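Marble dining table, sealed or not? (and is Grillasmont a real stone)
Home & Interiors > Surfaces
Started 2024-02-21

tablefordays
We're replacing the dining table. The showroom in McKinnon has one in what they call "Grillasmont," a name that sounds like a knight who died of indigestion. Price is $2000 with delivery. The salesman says it's marble, that it's already sealed, and that I should never think about it again. I have two kids and a fondness for red wine, so I will be thinking about it a lot. Does anyone live with one of these?

gravelpit
Trade names mean nothing. The same block gets sold under four of them depending on who's writing the tag. Ask what quarry it came from and watch him go look for a coworker.

Also, sealing does not do what he thinks it does. Sealer slows stains. It does nothing for etching. Lemon juice hits polished marble and you get a dull spot, sealed or not.

oldmortar
Going to disagree with gravelpit a little, as is tradition. Etching is real but people talk about it like a house fire. Mine has had 15 years of dinners on it. It has marks. So do I. If you want something that stays perfect, buy quartz and enjoy your airport lounge.

gravelpit
"It has marks" is a bold sales pitch for two thousand dollars.

oldmortar
It has paid off per dinner. Your quartz will still look new at your funeral.

sareo_fan
We have the Sareo table, which is porcelain printed to look like marble. Cost less, and I have left a cut lime on it overnight. Nothing. The only drawback is my mother-in-law, who taps it with her fingernail every visit and sighs.

tablefordays
The fingernail is a risk at our house too. How often do people reseal? The salesman said never, my neighbor said every August, and a website told me every 18 days, which I assume was a typo or a cry for help.

oldmortar
Do the water test. Put a few drops down, wait 15 minutes, wipe. If the stone has gone darker underneath, it's time. A bottle of sealer does a table several times over, so hold on to it.

gravelpit
Agreed on the water test, and I'd like that noted. Use a pH neutral cleaner too. No vinegar, whatever your aunt says.

adalane
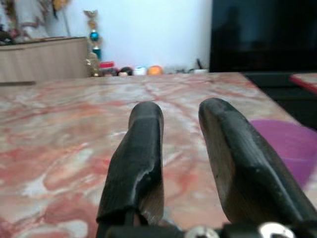
I went with real marble for the big table and have no regrets, though I'd tell you to go honed over polished if they offer it. Etches are dull, honed is dull, and the two get along fine. My other advice is about size. Everybody measures the room and forgets to measure what it's like to wipe the thing. A large marble top like the one in my photo is a lot of surface to keep after, and I do it in two laps — one from each side — because my arms are only so long.

sareo_fan
Honed drinks up oil, though. Olive oil on honed marble is a permanent guest.

adalane
Only if you let it sit. Baking soda paste, plastic wrap, leave it overnight. It took me two tries on a butter stain, but the stain left.

tablefordays
Update: asked about the quarry. He went to look for a coworker. They do have a honed one on order for $200 more, and my wife is in Ada until Friday, so I've been told to touch nothing and sign nothing.

gravelpit
Ask for a sample chip and put a lemon on it while you wait.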